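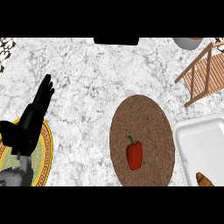

## Sustituir el cartucho de un grifo monomando de cocina

Procedimiento válido para cartuchos cerámicos de 35 mm con tuerca de apriete hexagonal. En la serie Kaltby anterior a febrero la tuerca es de 30 mm; en la actual, de 29 mm.

### Material

- Llave de vaso larga de 30 o 29 mm
- Llave Allen de 2,5 mm
- Cartucho de recambio
- Grasa de silicona apta para agua potable
- Vinagre de limpieza y paño

### Pasos

1. Cerrar las dos llaves de escuadra y abrir el monomando en posición central hasta que deje de salir agua.
2. Tapar el desagüe.
3. Retirar el embellecedor y aflojar el prisionero de la maneta. Media vuelta suele bastar.
4. Extraer la maneta hacia arriba. Si está agarrotada por la cal, aplicar vinagre y esperar 30 minutos.
5. Desenroscar la campana a mano y la tuerca con la llave de vaso.
6. Sacar el cartucho y limpiar el asiento. No usar estropajo metálico.
7. Engrasar ligeramente las juntas del cartucho nuevo y encajar los dos tetones en sus orificios.
8. Apretar la tuerca a 7 Nm y montar campana y maneta.

### Comprobación

Abrir las escuadras despacio, primero la fría. Si gotea por la base de la maneta, reapretar la tuerca un octavo de vuelta. Si gotea por el caño, desmontar y revisar el asiento.

Revisión técnica: Svenja Kramer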